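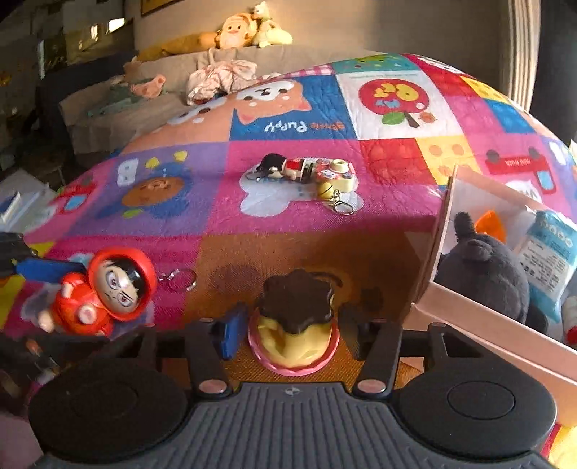

A reader in Jondstead wrote in November that no machine will clear a kid's room before the dishwasher learns to unload itself, and asked why I keep returning to toy pickup as a test. The dishwasher is the easier problem. A plate goes in a slot, and the slot doesn't move.

Toys are bad parts. On the line at Wadside we feed a cell 27 part numbers, each with a drawing and a known grip point. A box of toys has no drawings. Plush compresses, so finger position says little about whether you have hold of it. Key rings lie flat and offer nothing to close on. Small hard figures roll when touched off center.

The surface matters as much. Fabric gives under the fingertips, and a printed pattern is hard on any vision routine that separates objects by color. A cartoon face on a quilt and a plush face on top of it can look much the same from above.

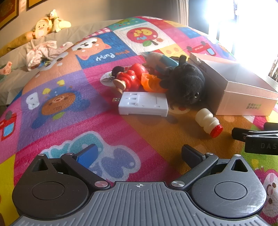 Then there is the box. Putting an item into an open carton means clearing the flaps, letting go at the right height and not dragging the carton along on the way out. At Endulport I logged 610 placements into cartons with a two-finger tool on a fixed arm. It missed 47, and most of the misses were at release. Those cartons were clamped down.

Cycle time is the other half. The same arm needed 294 seconds to put away a bin of mixed soft goods. I can do it by hand in far less, while on the phone.

So my answer to Jondstead is no, not yet, for either chore. The Costello tool changer is on the bench next, and I'll post the wiring notes when the connector pinout is sorted.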